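Why Does Marble Have Squiggly Lines?

I love rocks. My pockets are usually full of them, and so is my washing machine (oops). But one of my favorite rocks is way too big for a pocket, and you may have leaned on it while you ate your cereal. It's marble!

Marble starts out as a different rock called limestone, and a lot of limestone starts out as sea creatures. Tiny shells pile up on the bottom of a warm, shallow sea. More shells land on top, and more, and more, for millions of years, until the bottom layers get squashed into solid stone.

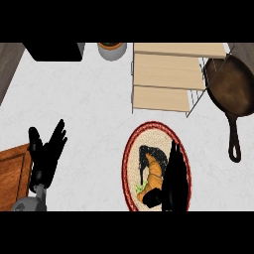 Now comes the part I like best. Sometimes the ground moves and pushes that limestone deep down, where it's super hot and everything is pressing on it. The rock doesn't melt. It kind of bakes! The little grains inside it grow into new crystals that lock together like puzzle pieces, and most of the old shell shapes disappear. Scientists call a rock that has changed this way "metamorphic," and you should say that word out loud because it's really fun.

So what about the squiggles? They're called veins, and they come from stuff that was mixed in with the limestone, like clay, sand or bits of iron. Pure marble is white. Iron can turn it pink, red or yellow, and gray often comes from carbon, the same stuff that's in your pencil. When the hot rock gets squeezed, those colors bend and stretch into swirls.

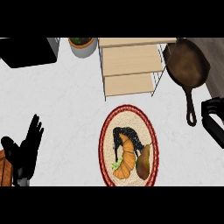
People have been digging up marble for thousands of years, to make statues, floors and whole temples. I once visited a quarry called Brisard in December, and I wore two hats and still froze! The blocks were taller than me, and the walls looked like a giant had been slicing cheese.

One more thing: marble and lemon juice do not get along. The acid eats away a tiny bit of the stone and leaves a dull spot. Vinegar does it too. If you spill some at home, grab a cloth and wipe it up fast!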